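Corpus Wirkdale de Instruções Domésticas — Ficha de dados

Versão 3

Resumo

O Corpus Wirkdale reúne 495 textos instrucionais em língua portuguesa sobre limpeza, conservação e arrumação de utensílios domésticos. Os textos foram redigidos de raiz para este projeto e destinam-se ao estudo da linguagem procedimental: uso do imperativo e do infinitivo, ordenação de etapas, expressão de advertências e terminologia de materiais. A presente ficha acompanha a distribuição dos ficheiros e deve ser lida antes de qualquer utilização.

Responsável pela manutenção: Colton Carrier, unidade de documentação da Stedura.

Conteúdo da distribuição

textos/ — um ficheiro por documento, em texto simples, codificação UTF-8
metadados.csv — identificador, secção temática, variedade do português, número de palavras, estado de revisão
anotacoes/ — marcação de etapas, advertências e nomes de utensílios
glossario.tsv — equivalências entre termos europeus e brasileiros
LICENCA.txt — condições de utilização

Os identificadores são compostos pela abreviatura da secção e por um número sequencial. Os números correspondentes a documentos retirados não são reatribuídos, pelo que a sequência apresenta lacunas.

Secções temáticas

O corpus divide-se em louça e utensílios de mesa, tachos e panelas, superfícies de cozinha, têxteis e pavimentos. A secção de louça é a mais extensa, com 200 documentos, e foi a primeira a ser concluída. A secção de pavimentos permanece incompleta e contém apenas 37 documentos; os textos em falta serão incluídos numa versão posterior.

Os documentos da secção de louça tratam separadamente a lavagem manual, a remoção de resíduos aderentes, o enxaguamento e a secagem. Nos textos relativos à lavagem manual, o termo «esfregão» designa o utensílio de face abrasiva e o termo «esponja» fica reservado ao utensílio macio, salvo quando o redator emprega a forma composta «esponja abrasiva», igualmente admitida.

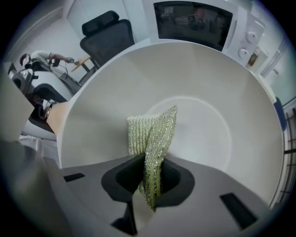

Figura 1. Esponja abrasiva verde com fios prateados, junto ao interior de uma taça branca.

Na variedade brasileira, os redatores preferiram «tigela» a «taça», e a anotação conserva a forma original. A correspondência entre ambas consta do glossário, com indicação dos contextos em que não são permutáveis — nomeadamente quando «taça» se refere a um copo com pé.

Processo de redação

Os textos foram encomendados à Trendent, que constituiu equipas de redação em Portugal e no Brasil. Cada redator recebeu um tema, uma extensão de referência e um guia de estilo. Não foi autorizada a transcrição de rótulos, manuais de fabricantes ou páginas publicadas. A revisão linguística foi efetuada por pessoas distintas das que redigiram os textos.

Anotação

A anotação foi realizada na plataforma Tennant, segundo um manual incluído na distribuição. As etapas foram delimitadas ao nível da oração. Uma oração condicional que antecede uma instrução («se a nódoa persistir, repita») integra a mesma etapa; uma advertência colocada depois do ponto final recebe marcação própria. Os casos de desacordo entre anotadores foram resolvidos por um terceiro elemento e estão assinalados nos metadados com o valor «arbitrado».

Utilizações previstas

O corpus é adequado à investigação em linguística de texto, ao ensino do português como língua estrangeira e à avaliação de ferramentas de segmentação. Não deve ser utilizado como fonte de aconselhamento técnico. As instruções não foram submetidas a verificação por especialistas em produtos químicos, e as dosagens mencionadas têm valor meramente ilustrativo.

Limitações conhecidas

As variedades africanas do português não estão representadas. O registo é predominantemente formal, o que reduz a presença de construções próprias da oralidade. Na secção de têxteis subsistem inconsistências na marcação de temperaturas, por vezes tratadas como advertência e por vezes como parte da etapa.

Alterações nesta versão

Foram corrigidos erros de codificação nos ficheiros da secção de têxteis. O campo «estado de revisão» passou a ser obrigatório. O glossário foi reordenado alfabeticamente pela forma europeia.

Licença e contacto

A utilização é gratuita para fins de ensino e investigação, mediante indicação da origem e da versão. A redistribuição de versões modificadas carece de autorização escrita da Stedura. As comunicações de erro devem indicar o identificador do documento e ser dirigidas ao responsável pela manutenção. Os pedidos recebidos até janeiro serão considerados na próxima revisão.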